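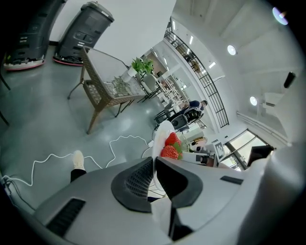
### 3.2 果実試料と配膳条件

試料には品種Andisの生食用イチゴを用いた。果実はArdeleanu農園から収穫当日に搬入し、萼を付けたまま冷蔵庫に保管した。搬入時に果皮の裂開、果頂部の軟化、灰色かび病の初期症状が認められた果実は除外し、残りから形状の著しく不整なものを除いた40個を本試験に供した。予備試験に用いた果実はこれに含まない。

選別はNistorとRadu(2023)の手順に従い、果皮の着色、萼片の萎れ、表面の光沢を目視で評価した。着色は萼直下の白色部の有無を基準とし、白色部が果実側面に及ぶものは未熟と判定した。痩果周辺のくぼみの深さは品種間差が大きいため、評価項目に加えていない。同論文では萼の除去後に選別を行っているが、本研究では配膳時の外観を対象とすることから、萼を残した状態で判定した。

果実の保管期間は最長3日とした。冷蔵庫から取り出した果実は室温に置き、表面の結露が目視で確認できなくなってから皿に移した。洗浄は行っていない。水洗した果実では痩果のくぼみに水滴が残り、反射光が圧痕の輪郭と重なって判定を妨げることが予備試験で確認されたためである。

### 3.3 果実の重なりと接触部の評価

イチゴの果皮は薄く、下層の果実は自重に加えて上層の果実の荷重を受ける。接触が一点に集中した場合、その部位の果肉細胞が破壊され、時間の経過とともに暗赤色の圧痕が現れる。圧痕の生じやすさは、果実の大きさだけでなく、接触する面の曲率と萼の位置に依存すると考えられる。

本研究では果実の配置を、単独、横並び、重なりに分類した。重なりはさらに、二果の中心軸がほぼ一致する垂直重なりと、上側の果実が奥へずれた斜め重なりに区分した。図3の二果は斜め重なりに該当する。上側の果実は下側の果実のやや後方にあり、下側の果実がわずかに大きい。いずれも果皮は赤く、緑色の萼は向かって右側に出ている。

斜め重なりでは、下側の果実の前面が隠れにくく、痩果の並ぶ表面を正面から評価できる。一方、二果の接触部は上側の果実の陰に入るため、配置を保ったままでは圧痕の有無を判定できない。このため接触部の評価は、二果を分離した後に行うこととした。分離に際しては萼を保持し、果皮に新たな接触を加えないようにした。

萼の向きは、配置の記録において独立した項目として扱った。萼片が二果の間に挟まると、接触部に線状の痕が残る場合がある。この痕は果実同士の接触による圧痕と形状が異なり、両者をまとめて集計すると荷重の影響を過大に見積もるおそれがある。よって線状痕は別に記録し、圧痕面積の計算から除外した。

圧痕は配置の完了から15分後に評価した。この時点では痕の輪郭が不明瞭な果実も残るため、判定は「なし」「境界不明瞭」「境界明瞭」の順序尺度とした。判定者間で結果が一致しなかった果実は、低い側の等級に割り当てている。

### 3.4 室内環境と外観評価への影響

配膳試験は、研究棟Tandevarの共用室で実施した。室内は壁が白く、床は灰色で、籐編み調の卓が置かれている。上階部分には黒い金属製の手すりが設けられている。専用の評価ブースを用いなかったのは、日常の喫食に近い空間での外観評価を目的としたためである。

白い壁と皿による反射は、赤色果皮の評価に二つの影響を与える。第一に、果実の陰影が弱まり、浅い圧痕が周囲の果皮と区別しにくくなる。第二に、光沢の強い果実では白色の反射が表面に生じ、萼直下の白色部と混同される可能性がある。後者については、判定者が視点を移動させ、白く見える領域の位置が変化するかどうかを確認した。位置が変化したものは反射とみなし、着色不良として扱わなかった。

皿には白色の無地のものを使用した。有色皿は果皮の明度を相対的に変化させ、保管日の異なる果実間の比較を困難にする。皿の縁の傾斜も果実の安定に関係し、縁に接した果実は平坦部に置かれた果実より接触点が増える。縁との接触で生じた圧痕は、果実間の圧痕とは別の欄に記録した。

なお、本節の評価は外観に限定したものであり、糖度および果肉硬度の測定は含まない。品種Gronentについても同じ手順で予備的な観察を行ったが、果形のばらつきが大きく、重なりの区分が判定者間で安定しなかった。当該品種の結果は、次節以降の解析には使用していない。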